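Section 3: Teaching the processor task by remote control

Right, on to the fun bit. By now you've got your Lallon cell bolted down, the arms homed and the Toom recorder talking to the network. If any of that isn't true, go back to section 2, as nothing in this section will work until it is. I've tried skipping it and lost an afternoon.

I'm using the processor job as our first task. You drive the arm with the hand controller, it picks a CPU out of the tray and sets it into the socket of a desktop computer, and the recorder saves everything you did. One run from start to finish is called a demo. I've recorded 433 of these at the time of writing, and the first thirty or so went straight in the bin, so please don't worry if yours are wobbly!

Before you start

1. Switch the computer off at the wall, pull the mains lead out and leave it for a few minutes.

CAUTION: Never open the power supply itself. There's nothing in there you need for this task, and it can hold a charge long after it's been unplugged.

2. Take off the side panel and lay the tower on its side, open face up, with the tray to its left. Push the two close together, but leave enough of a gap to get a finger in.

3. Lift the retention lever and open the metal frame over the socket. Do this by hand. The arm can learn it later on (section 6), but it's a horrible first task.

4. Put the CPU in its pocket on the tray, metal side up. Check the little corner triangle against the one on the socket - I still get this wrong when I'm tired.

5. Tuck any stray power wires back towards the drive cage, well out of the arm's way. 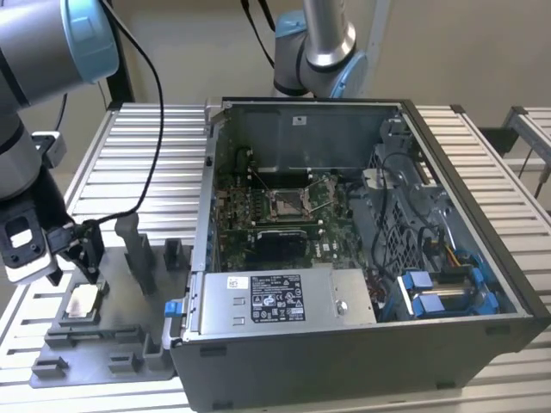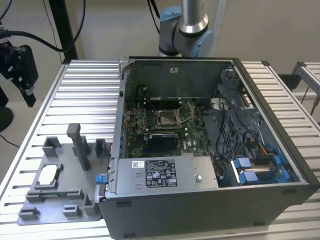
Recording a demo

6. Open Narnska on the laptop, choose New Task and give it a name you'll recognise in a month. Mine is called "cpu in" and I regret nothing.

7. Squeeze the grip on the hand controller until the light goes green. The arm is now following you. Move slowly for a second or two to get the feel of it, then press Record.

8. Bring the fingers down over the CPU and stop just above it. Close them gently on two opposite edges. If the chip tilts, let go and try again, but stay in the same recording. A few demos with a fumble and a recovery in them are good to have.

9. Lift straight up before you go sideways. You want to be clear of the tall post on the tray and the wall of the case, and people nearly always cut that corner.

10. Line up over the socket, lower until you feel the controller buzz, then open the fingers. Don't push! The chip should drop into place under its own weight.

CAUTION: If you feel the buzz while the chip is crooked, go back up. Pressing down on a crooked chip will bend the pins and that's the end of your practice board.

11. Back the arm away to the start position and press Stop.

12. Mark the demo as Keep or Bin while you still remember how it went.

NOTE: The default speed limit is fine for most people. If the arm feels as if it's lagging behind your hand, drop the scaling to 3 in the Irkska settings page and slow yourself down too.

How many do you need?

More than you'd like, I'm afraid. I had my first half-decent result after a good few long evenings, and the set I train on now has 1,136 demos in it once you add the ones other owners have shared. Move the tray a little every so often, and swap who's driving if you can. I take a break after every 6, with the arms parked, and go and make a tea.

If the arm stops dead halfway through a demo, let go of the controller grip completely, count to three and squeeze again. If the light stays red, press Park in Narnska and start from step 7. The half-finished recording goes in the bin by itself.

Next: Section 4, Checking your demos before training

Shares: 6 | Comments: 3
Contact us | Copyright Lallon, all rights reserved | Back to top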